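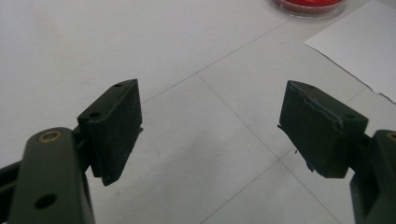 Vollstead, May

widbridge-bars README

Label data for cereal bars, protein bars, granola bars, date bars, the chalky kind they sell next to the vitamins. One row per bar. Typed in by hand from the wrapper. Read the notes on serving size before you sort by anything.

What's in here

bars.csv is the main table, 1,957 rows
stores.csv is the short one, store codes and what they mean

That's it, 2 files. The old notes.txt is gone, everything worth keeping from it is in this README now.

I wanted 2,000 rows before putting it up. Ran out of patience and also out of bars. The Vollstead stores all carry the same stuff past a certain point and I was standing in the aisle reading wrappers I'd already typed.

Why

Started as a spreadsheet for myself. I eat a bar for breakfast most days and wanted to know which ones keep me going until lunch and which are candy with oats glued on. Then people on the Widbridge lunch list asked for the sheet, then asked for it sorted differently, then someone asked for it without my comments in it. So now it's a file with a README.

Not a diet plan. Not medical anything. If you have an allergy read the wrapper in your hand, not my table. Recipes change and the wrapper doesn't always look different when they do.

Columns in bars.csv

There are 8.

id: just a number. Gaps are deleted duplicates. Don't renumber, people have linked to them.

name: brand and bar name as printed, lower case, no accents, no trademark signs. Flavor goes here too. So peanut butter and double peanut butter are separate rows, even when the label is the same down to the gram.

store: short code, see stores.csv. Where I (or whoever sent it) saw the bar. Only the first place. Being sold at one store says nothing about the others.

weight_g: net weight of a single bar in grams, from the front or the seal end. If the wrapper gives only ounces I converted and rounded to the whole gram.

kcal: per bar. PER BAR. Not per 100 grams. See below.

protein_g: per bar

sugar_g: total sugars per bar, not added sugars. I know. Added sugar would be more useful but too many of the imported wrappers don't give it and I didn't want a column that was half empty.

fiber_g: per bar, blank if not printed. Blank is not zero. Please don't fill it with zeros and then tell me the average is low.

No price column. Had one, took it out. Prices were out of date by the time I got home, plus multipack vs single made a mess. If you want price per gram of protein you'll have to add your own prices, it's one extra column, works fine.

Serving size, please read

This is where most of the mistakes were. Some wrappers count the whole bar as one serving. Some say a serving is half a bar, which no person has ever eaten. Some are two thin bars in one sleeve and the label is for both. Some give only per 100 grams.

Rule I used:

one bar in the wrapper: everything is for the whole bar
two thin bars in a sleeve: everything is for the whole sleeve
label per 100 grams only: worked out from the net weight, rounded to one decimal
label for half a bar: doubled. Rounding error gets doubled too, can't fix that

The sleeve rule annoys people who eat one and save the other. Sorry. Divide it yourself.

Where the rows came from

Mostly me, reading wrappers, typing into the sheet that evening. Stores in Vollstead, plus the Xiong grocery, which has the best imported shelf by a long way (sesame bars, red bean bars, those puffed rice ones that come in a brick). A smaller part was sent in by people on the list. For those I asked for the printed label text, the whole thing, before adding the row. No text no row.

Nothing scraped from shop websites. Tried it early on. The numbers were for the old recipe or for a different size or in one case for a bag of nuts. Threw all of it out.

Nothing from tracking apps either. Same reason but worse.

Clulari

Gets its own section because of the mail. Clulari changed their whole range partway through me doing this. Same names, same colors, smaller bar. Rows for the bigger bar have "(old)" at the end of the name. Rows without it are the smaller one. The protein looks like it dropped but per gram it's nearly the same, it's just less bar. The sugar did not drop along with it in the caramel flavors, check for yourself.

I don't work for them or get anything from them. Bought every one I ate. The salted almond is good. The mint is toothpaste.

stores.csv

code and full name, nothing else. VW, VN and VS are the three supermarkets in Vollstead going west, north, south. XG is Xiong. WB means sent in by someone from Widbridge who didn't say which store. OT is everything else, train station kiosk, gym counter, vending machine.

Don't use the store column to say which shop is healthier. It reflects where I happened to be hungry. I walked the south store most so it has the most rows, that's all it means.

Known problems

Coconut bars: saturated fat isn't in the table at all, so these look better than they should. Same for anything chocolate dipped.

Sugar alcohols: not counted as sugar here. Bars sweetened with maltitol look amazing in a sort by sugar_g. Your stomach may have a different view. I'd like a column for it some day, but it needs going back over every wrapper and I threw most of those away.

Fiber: chicory root shows up as a big fiber number. It's real on the label, so it's real in the table. Doesn't fill me up like oats do. Just my opinion, not in the data.

kcal that don't add up: if you work it out from protein, fat and carbs you'll get a different number on some bars. (You can't do it from this table, fat and carbs aren't in it, but people have done it from the wrapper.) I typed what was printed. Not correcting the manufacturers.

Names: spelling of a few imported bars is my best attempt. If the wrapper had no English name I used the sticker the store put on. Stickers have typos. So do I.

Kids' bars: patchy. Got some, didn't go looking for them.

Seasonal flavors: pumpkin and gingerbread are in there even tho you can't buy them most of the year.

Checks

Every row typed once, read back once against the wrapper. Not double entry. After that I sorted each column high to low and looked at both ends, that caught most of the silly ones (a bar with more protein than it weighed, a missing decimal point). The middle of the table nobody can eyeball so there will be errors left in it.

If a number matters to you, look at the wrapper.

Things people use it for, seem fine

finding a bar with less sugar than the one you eat now
checking protein against weight before buying a whole box
practicing with a small messy csv
arguing

Things I wouldn't use it for

Anything about what people eat. It's what's on the shelf, not what's in the cart. A row for a bar that sold one box counts the same as the bar everybody buys.

Anything about bars as a group over time. Apart from the Clulari rows there's no before and after in here.

Anything to do with managing a medical condition. Already said, saying it again.

Opening it

Comma separated, UTF-8, first line is the header. Decimal point, not decimal comma. If your spreadsheet turns weights into dates that's your spreadsheet, import as text first and then convert. Commas inside a name are wrapped in double quotes.

Sending corrections

Give me the id, the column, what it says, what it should say, and the label text. Typed out is fine. One message per bar is easier for me than a long list, but a long list is better than nothing.

New bars: same thing, all the columns except id. Single bars only please. No shakes, no powders, no cookies that call themselves a protein bar on the back and a cookie on the front. Had to draw the line somewhere and the line is: bar shaped, own wrapper, doesn't need a fridge. The fridge ones are a separate aisle and a separate headache.

I get to these when I get to them. Usually evenings after dinner.

License

Use it, copy it, change it. Say it came from widbridge-bars if you post it somewhere. If you change numbers then say so, otherwise I get the mail about it. No warranty of any kind.

Changes

This version: clulari old rows marked. Price column removed. Duplicates from the south store removed, they were the same granola bar with a contest printed on the wrapper. Fiber blanks checked, some were real zeros and now say 0.

Before that: sleeve rule applied everywhere, earlier it was whatever I felt like that day. If you have a copy from back then please bin it, the two-bar sleves are wrong all over the place.

Next, maybe: sugar alcohols for new rows only. Allergens as plain text, if I can find a way to type them that doesn't take longer than eating the bar.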